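**Ticket 226: left gripper drops or misses thin packets, right gripper fine**

Opened: Tue 6 October
Owner: Fuad Teshome
Bench: Zitano, two-arm table
Status: open, waiting on parts

**Problem**

Left arm has the Gustadell fingers, right arm has the Yilma fingers. Same arm model, same controller build, same joint limits. With small packets lying flat in a tray, the left gripper closes above the packet or pinches one corner and loses it on the lift. The right gripper picks the same packets from the same tray if we swap sides. Soft and tall items are no trouble for either one.

The question from Vamivier was whether this is the fingers or the arm. They want to standardise on one set before they order for the second bench.

**What was ruled out first**

- Motor current on the left gripper. Logged over a full session and it matches the right.
- Loose finger screws. One on the left was slightly backed out. Tightened, no change in behaviour.
- Tray sliding. Put grip tape under the tray for one run. Same misses, so the tape came off again.
- Camera exposure. Locked it on both runs so the colour of the tray wasn't shifting between them.

**Log**

*Run A, fingers as fitted.* 90 attempts per side, flat packets only. Left missed often enough that I stopped writing down individual failures after the first tray and just kept the totals in the sheet. Most were high closes. The fingertips stop short of the tray floor and the packet stays where it is.

*Run B, fingers swapped.* Moved the Gustadell set to the right arm and the Yilma set to the left, re-zeroed both. The Gustadell fingers still closed high, but not as high as they had on the left. So part of it follows the fingers and part of it stays with the left arm. That was not the answer I was hoping for.

*Run C, height check.* Jogged each arm down to a feeler gauge at the centre of the table and at two corners. Right arm agrees with its commanded height everywhere. Left arm sits 3 mm high at the centre and is close to correct near its own base. Repeated after lunch with the same result.

*Run D, left base re-shimmed.* The mounting plate on the left rail was not seating flat. Took it off, cleaned the extrusion, put it back with a thinner shim and torqued it in a cross pattern. Centre height now agrees with the right arm. Put the original fingers back on both sides.

*Run E, repeat of Run A.* 215 attempts on the left side alone. High closes are nearly gone. What's left are corner pinches, where the packet rotates out of the fingers on the way up. I put those down to the Gustadell tip, which is rounded and gives very little contact on anything flat.

**Comparison so far**

| | Gustadell | Yilma |
|---|---|---|
| Flat packets | Poor, corner pinches | Good |
| Round items | Good | Good, needs slower close |
| Reaching into a basket | Good, slim at the knuckle | Catches on the mesh now and then |
| Changing the tips | Two screws, easy | Four screws and a spacer that falls out |
| Cable run at the wrist | Tidy | Needs a bigger loop |

The basket result matters more than I first gave it credit for. Vamivier's list has more bin work on it than tray work, and the Yilma knuckle is wide enough to snag when it comes in at an angle. A straight-down approach avoids it, though the planner doesn't always choose one.

**Still to do**

1. Print flat tips for the Gustadell fingers and repeat Run E. The file from May is for the older bracket, so check the hole spacing before printing.
2. Try the Yilma fingers with the outer guard removed, basket only. Ask Yilma support first if that affects the warranty.
3. Re-check left base height after a week of use. If it has moved again, the rail needs replacing and a shim won't fix it.
4. Cable on the right wrist: leave more slack before the full-reach test.
5. Add the height check to the start-up sheet for both arms. It takes five minutes and would have saved me most of two days.

**Note for whoever picks this up**

Don't compare anything recorded before Run D with anything after it. The left arm was out, so the earlier left-side totals make the Gustadell fingers look worse than they are. I've marked those rows in the sheet and left them in.

Side-by-side runs use both arms over the same table, with the tray in the middle and the red basket to the right of it. Please keep that layout until item 2 is finished. I'm on the other site Thursday, so leave questions on this ticket.

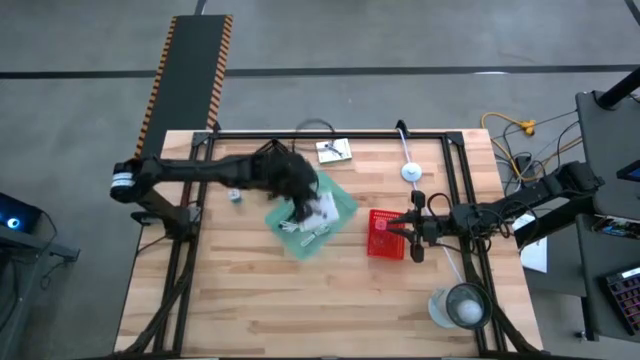

Flat tips are queued on the printer under this ticket number. Once they're fitted I'll rerun the left side and update the comparison table. Leave the ticket open until then, and please don't swap the fingers in the meantime.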